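Flusville library to stay open until 9 p.m. from September

The public library in Flusville will keep its doors open until 9 p.m. on weeknights starting in September, after the town council approved extra money for staff and heating.

The branch on Rincombe Street now closes at 5:30 p.m., a schedule that has been in place since budget cuts 16 years ago. Residents had asked for longer hours several times, most recently in a petition signed by 2,668 people and handed to the council in the spring.

"People who work in the daytime have had no way to use the building," said Cremilda Araújo, the head librarian. "They could borrow books online, but they couldn't sit down here and read, or get help with a form."

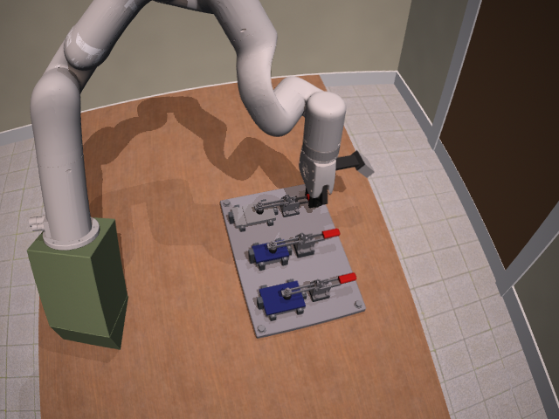 A computer-generated view of a white robot arm at a wooden worktable.

Under the plan, the main reading room and the study area upstairs will both stay open in the evening. The children's section will close at 7 p.m. Two part-time workers will be hired, and existing staff will move to a rotating schedule. Weekend hours will stay the same.

The council voted 7 to 2 in favor. Osvaldo Vieira, one of the two members who voted against the plan, said he supported the library but wanted to see a trial period first.

"We are adding a cost that comes back every year," Vieira said. "I would have liked six months of visitor numbers before we signed up for it."

Tarcísio Arruda, who put the proposal forward, said the council would review the evening hours next spring – and could shorten them if few people came.

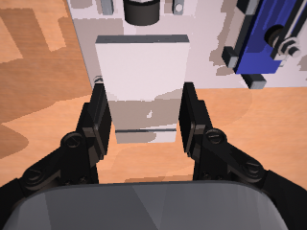 The library has 3,000 active card holders, according to its latest yearly report. Araújo said she expected that number to rise once the new hours began, mostly among students at Vurwood College, where the campus library closes at 6 p.m.

Faizal Nair, a second-year nursing student at the college, said he often studied in his car between evening classes.

"It's a 10-minute walk from my last class," he said. "I'll be there most nights."

The number 4 bus, which stops outside the library, makes its last run at 8:40 p.m. Arruda said the council had asked the bus company to add a later trip but had not yet received an answer.

Job postings for the two part-time positions will go up on the library's website next week.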